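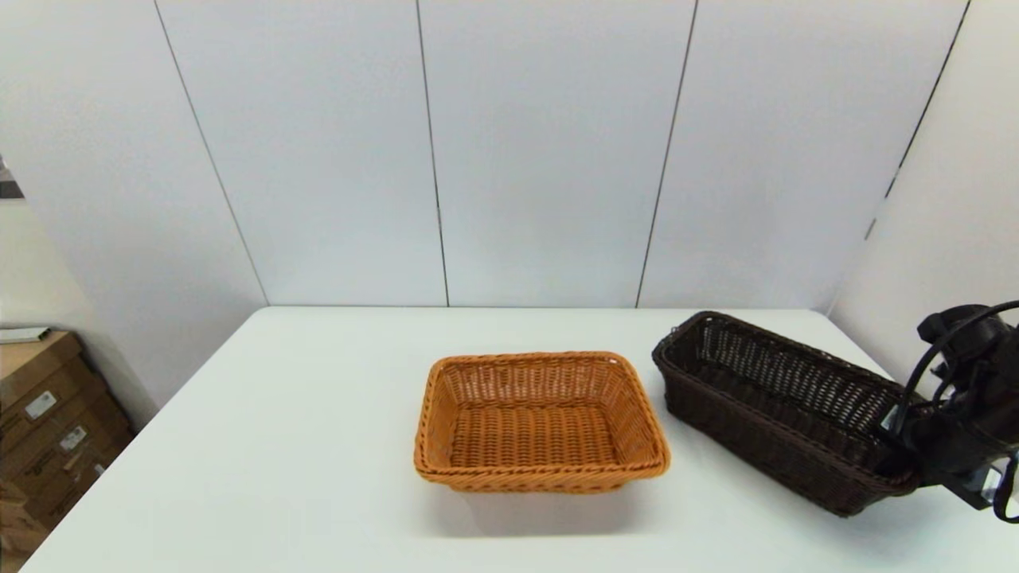 By Mwajuma Kioko
Opinion | Dresport

The town library in Dresport wants to stop charging late fees in July. I think it should, and I say that as someone who has paid plenty of them.

The fees bring in very little. Last year a person who owed more than $40 lost borrowing rights, and 193 cards were blocked that way. Many belonged to children, who don't drive themselves to the library and can't return a book on their own.

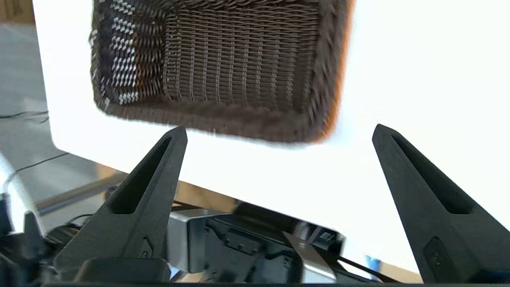

They also can't pay. A blocked card tends to stay blocked, and the family stops coming. The book stays under a bed somewhere, so the library loses the reader and the book as well.

My neighbor Bogdan Żak disagrees. He says a due date with no penalty is only a suggestion, and that people who bring things back on time deserve some respect. I understand that. I have waited 37 days for a cookbook — a thin one.

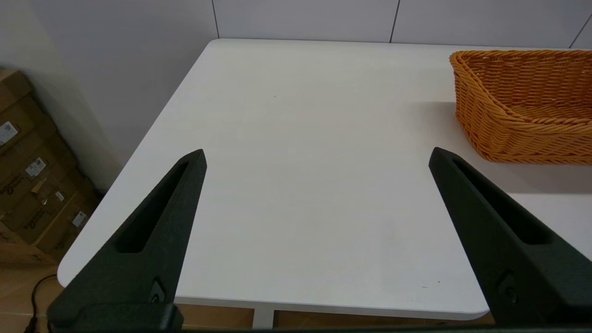
Vol. 39, No. 4

But the new plan keeps a penalty. If a book is far enough overdue, the borrower gets a bill for the price of it, and the bill goes away when the book comes back. Raltlow switched to the same system and
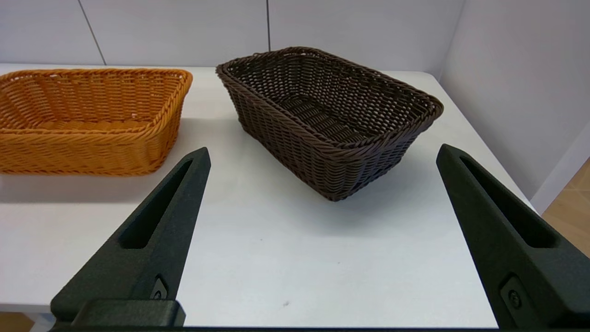

has kept it through two budget votes. I would go further and clear the old debts too. Most of that money is never going to be collected.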